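Search this manual... Go

Drirnitz Two-Arm Station – Set-up Guide
Section 3: Teaching a task by remote control

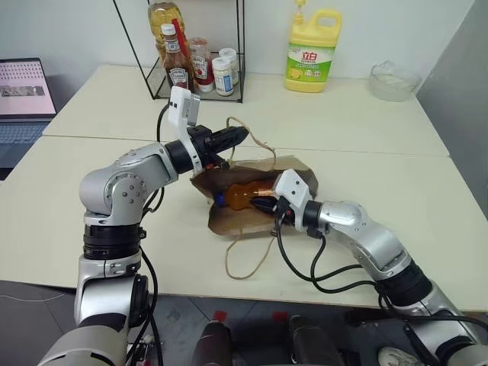
The example task in this section is bag handling: one arm steadies a paper bag while the other works at the opening. Read all the steps before you switch the arms on. If you have not finished the joint check in Section 2, go back and do that first.

3.1 Before you start

1. Put the item to be handled near the center of the table, where both grippers can reach it.
2. Move anything that is not part of the task to the far side. Items left there will show up in the recordings, so keep them in the same place for the whole set.
3. Check that the cables at both wrists have enough slack for a full turn. A tight cable can pull the wrist camera out of line.
4. Open the Dogbe recorder on the laptop and confirm that every camera view is live.

CAUTION: Keep hands, sleeves and loose straps off the table while the arms are powered. Agree on who holds the stop button before anyone takes the controls.

3.2 Recording a demonstration

1. Bring both hand controllers to the rest position and press Link. The arms move slowly to match.
2. Press Record. Wait for the tone.
3. Use one gripper to steady the bag by its upper edge. Do not close on a twine handle – twine slips between the finger ridges and can snag.
4. Guide the other gripper into the mouth of the bag until its fingers are against the bottle. Close gently.
5. Draw the bottle straight out along the line of the bag. If the bag moves with it, stop, adjust the first gripper and carry on. You don't need to start over.
6. Set the bottle down, open both grippers and return to rest.
7. Press Stop, then mark the take Keep or Discard.

Note: Small corrections are fine and should be kept. Discard a take if someone touches the bag by hand during it, or if a camera view freezes.

3.3 How many takes

Record 50 good takes before the first training run. For a bag that crumples differently each time, plan on 350. Replace the bag when the paper tears at the mouth. Change its angle a little between takes, and lay it with the opening to the other side for part of the set.

3.4 If an arm lags behind the controller

1. Release the controller and wait 3 seconds.
2. Check the link light. Amber means a weak connection.
3. Press Link again from the rest position.

CAUTION: Never pull a lagging arm into place by hand while it is linked.

Section text by Esi Korletey. Revised Nov 2, 2019.

Related sections
Section 2: Joint check and zero position
Section 4: Sorting and trimming takes
Section 5: Wrist camera alignment
Replacing gripper fingers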